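Speaker notes: What the second gripper costs
Saturday, December 30, 2023, morning slot, small room
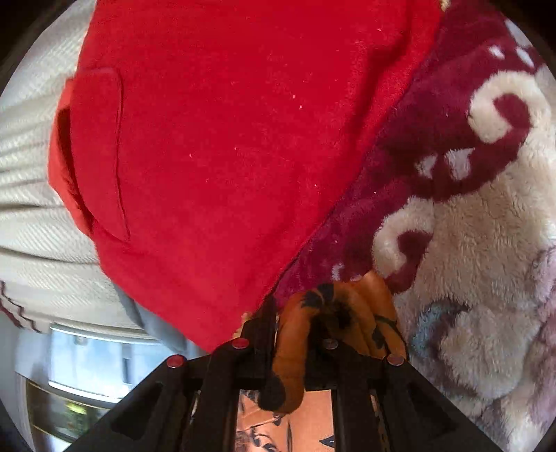 Slide 1. Hand-held gripper, laundry session: red garment, plush blanket, orange cloth with black markings.

Leave it up while people find chairs. Don't start until the door is shut. Last time I started early and did the whole agenda twice.

Opening. Good morning. I'm Valdemar Baldursdóttir, I look after equipment planning at Hollness, and I have been given the slot between breakfast and the talk you came for. I'm going to spend it on budgets. The coffee is at the back and I won't be offended.

Point at the slide. This is the sort of work we're planning for. Cloth. Red cloth, fluffy cloth, cloth with a pattern on it. When we first wrote a budget the word in the plan was "household objects," and everyone who read it pictured a mug. A mug has a handle and a settled opinion about its shape. Look at the orange piece bunched up at the middle of the gripper and tell me what shape that is.

So: the plan said mugs, the work said blankets, and the purchase order had already gone out. (Pause. Somebody in the room has done this. They will be looking at the floor.)

Slide 2, the first quote.
Read the line items slowly. Gripper, 700 dollars a unit. We wanted 6. Finance can multiply, so they came back with 4,200 and a tick, and that was the shortest meeting of my career.

What wasn't on the quote:
- replacement fingers
- spare fasteners for the linkage
- a bench to fix things on
- somebody's hours to do the fixing
- lint

Stay on lint. See the pale flecks on the red. In our first year we had no line for cleaning of any kind, no brushes, no wipes, no half hour at the end of a session. I put in a request for 600 dollars of cleaning supplies and was asked whether this was a robotics program or a dry cleaner. I said I'd get back to them. I still haven't decided.

Slide 3, the spreadsheet. Apologize for the font.
Three columns. Buy, keep alive, replace. Most first budgets I get sent have a beautiful column one and then white space. Our Nornden site filled in only column one for two years running. Tell the June story here: four units on the shelf with worn fingers, two working, and a full crew booked. We paid people to take turns. It was very polite.

If Lieven Geerts is in the room, let him tell it, he ran that crew and does the voices. If he goes past three minutes, walk toward him.

Slide 4, props.
People forget that the laundry costs money too. You can't practice on one towel forever. We now buy 20 mixed textile pieces per site per quarter, and the instruction to the buyer is one sentence: get things that don't feel like each other. Go back to slide 1 for a second. Smooth-ish red, long pile on the blanket, that ribbed off-white stuff on the left. A person's hand sorts those out without asking. A budget has to be told.

Secondhand is fine. Wash it first. Put the washing in column two.

Slide 5, lease or buy.
We had two offers. Cattaneo wanted to sell us the units outright. Lanine wanted to lease them with repairs included and a contract thick enough to prop a door. I read it on a train. The repairs included everything except the parts that wear out, on page 31, under "General."

We bought. I'd do it again at our size. If you run a single short project and have no bench and no Lieven, lease, and ask about page 31 before you sign. Don't let this turn into a vendor fight, both firms have people here and one of them paid for the pastries.

Slide 6, what I'd ask for now.
Spares ordered the same day as the units, on the same order. Spares bought later are a new purchase, with a new form and a new person to convince. One unit in the cupboard that stays in the cupboard. A repair log, on paper if need be, with the date and which part. Ours hangs on a string next to the bench and has been the best evidence I've ever taken into a budget meeting, mostly on account of the stains.

Questions. Likely ones:
Why not build your own? We did. Ask me at lunch.
What about full arms? Different budget, different talk, bigger room.
Can I have the spreadsheet? Yes, sheet goes around for email addresses. Print clearly, please. In Nornden I mailed it to a dentist.

Bring: clicker, spare batteries for clicker (column two), water.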